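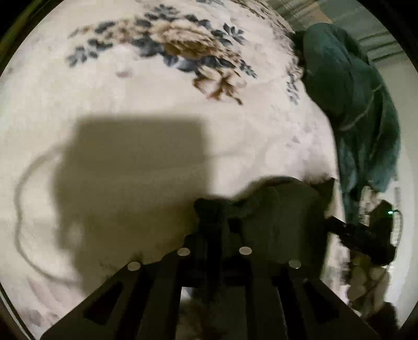
My aunt kept the white blanket for guests, and so for eleven winters it was kept for no one. I found it when I came to Heltwood to empty her flat. It was thick and soft, with dark blue flowers and one large brown flower, and it smelled of the soap she bought in Julloseck.

I had until the end of July. The landlord wanted the rooms clean, and he offered me 300 for the furniture, all together. I said yes too quickly. Then I spread the blanket out and began to fold her clothes on it, the dark ones first.

She had taught me to fold when I was small. Sleeves in, then the bottom up to the collar, then the hand passed over it once. I did it badly then and I do it badly now. A grey cloth would not lie flat for me. I pulled one corner and the other corner rose. I began again, and again it made a little hill on the white pile.

"You are fighting it," she would say. She said this also about the tin opener, and about my first husband.

In the pocket of her winter coat I found a tram ticket to Costello Street and a list in pencil: thread, onions, stamps, the blanket. The last word had a line under it. I sat down with the list and tried to think what she had wanted to do with the blanket. To wash it? To give it to somebody? I looked inside the wardrobe for another paper, but there were only hangers and a box from Hasteo with one glove in it.

The light was going. I had put nearly 40 things into bags by then, and my back hurt. I took hold of the blanket to shake it, and the brown flower and the blue ones ran together in front of my eyes.
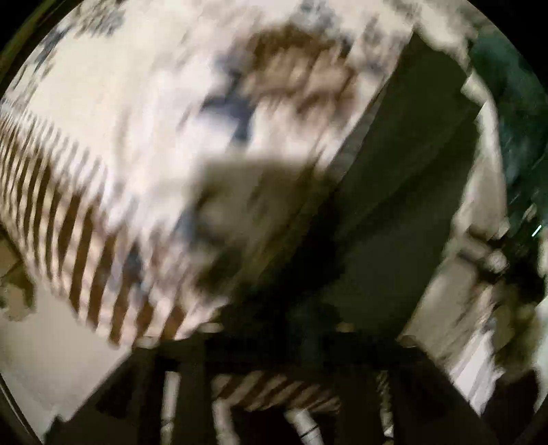 The Evening Bus

The bus to the station left at 1705 and I was not on it. I had packed the clothes, I had given the key to the woman downstairs, and then I had gone back up for the blanket and asked for the key again. She gave it to me without a question.

It did not go into any bag. I carried it down over my shoulder like a sleeping child, and at the stop I put it round me, although the evening was warm. An old man on the bench moved his hat to make room for us.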